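Tres maneras de coger un racimo: primeras notas de la comparación de manos y pinzas

Boletín de manipulación y agarre | Jan 28, 2024

En el número anterior prometí contar cómo iba la comparación de efectores finales que hacemos en Navarrete, y varios lectores me escribieron para preguntar. Todavía no tengo una tabla definitiva, pero sí suficientes horas delante de los robots para compartir unas observaciones. Disculpen si algún término no es el que se usa en su taller: yo aprendí este oficio en otro idioma y a veces traduzco de forma demasiado literal.

Elegimos la uva en racimo por una razón práctica. Una manzana perdona casi todo. Un racimo, en cambio, cambia de forma cuando se levanta, tiene el peso mal repartido y cada grano puede rodar o aplastarse por separado. Con la misma fruta probamos la mano de cinco dedos de Clakosano, con guante y sin él, y la pinza Brutard de dos dedos. El controlador fue siempre el Prusen, con la misma versión de software y el mismo límite de velocidad.

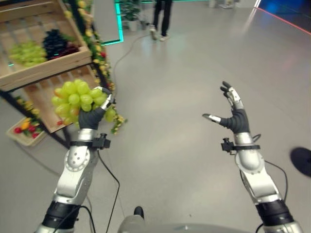
Lo primero que aprendimos es que el guante importa más de lo que suponíamos. Sin guante, la mano necesita cerrar más para que el racimo no se deslice, y entonces los granos de fuera sufren. Con guante podemos bajar la consigna de fuerza hasta 2 newtons por dedo en los racimos pequeños, un valor que en mayo nos habría parecido imposible. El precio es el tacto: la tela redondea la señal de contacto y el controlador se entera tarde de que ya está tocando algo. Tuvimos que aumentar el filtro y después volver a bajarlo, y confieso que perdimos en ello una semana entera.

Hasta ahora llevamos 555 agarres anotados. De ellos, 117 se hicieron con la pinza sola, tomando el racimo por el tallo, y en 94 el racimo llegó al cajón sin perder ningún grano. Es un número bueno, mejor que el que yo esperaba de una herramienta tan sencilla. Las pérdidas ocurrieron casi siempre en la bajada, cuando el racimo oscila y golpea el borde del cajón. En la subida, casi nunca.

La cuestión que más nos divide es si conviene trabajar con las dos herramientas a la vez: la pinza en el tallo para sujetar, la mano para acompañar el volumen. En el papel es lo ideal. En la práctica, los dos brazos deben ponerse de acuerdo sobre quién lleva el peso, y si ambos creen que lo lleva el otro, el racimo gira.

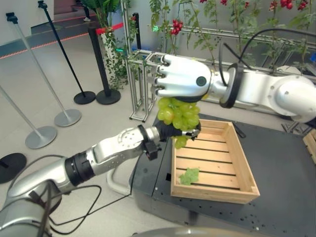 Joaquín Zúñiga sostiene que el problema no está en las manos sino en cómo se reparte la fuerza, y que con un brazo claramente subordinado al otro la mitad de los fallos desaparecería. Según él, la pinza tendría que mandar siempre, aunque sea la herramienta más barata del conjunto, y la mano debería limitarse a seguirla con rigidez baja. También me advirtió de que comparar los efectores uno por uno es un poco injusto con la mano, que está pensada para tareas donde la pinza ni siquiera puede empezar.

Acepto lo segundo. Sobre lo primero tengo dudas — probamos una versión de esa idea y el movimiento salía tan lento que no servía para nada — pero vamos a repetirlo con los parámetros que él propone.

Queda el asunto de la visión. La cámara de cabeza da una buena idea general y localiza los racimos sin dificultad, pero en los últimos centímetros los propios brazos tapan lo que interesa. Por eso montamos cámaras en las muñecas. El montaje es feo, con cable por fuera, y hay que recalibrar cada vez que alguien aprieta la correa un poco más que el día anterior.
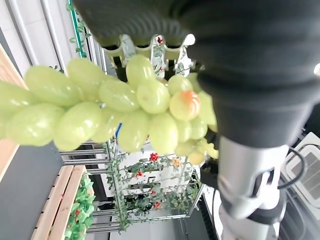 De cerca se ven bien los granos y el dedo junto a ellos, que es lo que buscábamos, a cambio de perder casi toda la profundidad. El dedo ocupa una parte grande del campo visual y el algoritmo de segmentación, si no se le da una máscara, lo confunde con el fondo. Hicimos la máscara a mano para cada apertura de los dedos. Es un trabajo aburrido que recomiendo hacer antes de cualquier otra cosa.

Para el próximo boletín quiero tener los agarres con dos brazos separados por tamaño de racimo, y una prueba del Prusen con el lazo de fuerza más rápido. Si alguien ha usado guantes de otro grosor con una mano parecida, le agradezco que me escriba.

Categoría: Robótica aplicada > Pinzas y manos

Comentarios (3)

Maite R.
¿Midieron el desgaste del guante? A nosotros se nos abrían las costuras del pulgar y la fuerza cambiaba sin aviso.

tornillo_m3
Lo de la correa de la cámara me suena demasiado. Pongan dos pasadores en el soporte y se olvidan de recalibrar.

Ferran
Echo de menos una pinza de vacío en la comparación. Ya sé que con uva suena raro, pero sujetando por el tallo no tiene por qué ir mal.

Artículos recientes
Calibrar la cámara de muñeca sin desmontarla
Prusen: qué cambia al bajar el filtro de fuerza
Cables por fuera o por dentro del brazo
Cómo anotamos un agarre fallido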